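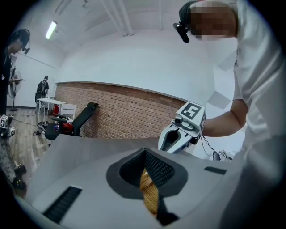 Two of the hand-held grippers at the Tatutside workshop, October.

I have a bee in my bonnet about vents, so bear with me. I look after the hand-held grippers at Tatutside, which means I clean them, tighten them, swap cables and get blamed for them, and I'm convinced we spend our care in the wrong places. Everyone fusses over the marker cubes. Is it straight, is it scuffed, has somebody's thumb been on it? Fair enough, a crooked cube ruins a whole morning of recording. But the grilles in the housing get a glance at best, and they're where I find most of my trouble.

Dust gets into the ribs, the inside warms up, and a tool that behaved perfectly at nine starts dropping its connection by eleven. Then the person holding it swaps the cable (everyone swaps the cable, it's practically a reflex), it cools down while they're doing that, it works again, and the cable goes in the bin. I went through our log last month. Out of 100 faults put down to cables, 60 went away after nothing more than a soft brush and a quarter of an hour switched off. That's a lot of good cable in the bin!

Joaquín Rivadeneira, who set up our first bench when we were still sharing a building with Espinoza, had a rule that the tool gets checked by the person about to use it, in their own hands, standing where they'll be working. I thought this was daft for ages. Surely you want it done at a proper bench with a lamp and a mat? But he was right, or mostly right. You feel a loose fitting when you've got the weight of the thing on your wrist. You notice that a cable is going to catch on your sleeve. None of that shows up on a mat.

Where I part company with him is the paperwork. The checklist we inherited from Grokia runs to 2 sides and asks for a signature at the bottom, and after the tenth time I don't believe anybody reads a word of it. I'd cut it to four lines: brush the vents, look down the funnel with a torch, wiggle the cube, follow the cable from end to end. Ninety seconds, and then get on with it.

The funnel deserves its own grumble. Crumbs of packing foam love it, and once they're caught in the mesh you can't blow them out, you've got to tease them out with tweezers — never a screwdriver, please. We've recorded 1,038 sessions so far, and I could name a fair few that were spoiled by something smaller than a grain of rice.

People tell me Clurus has a sealed housing on the way and all this brushing will be history. Maybe. I've been promised sealed things before, and I've still ordered another box of brushes.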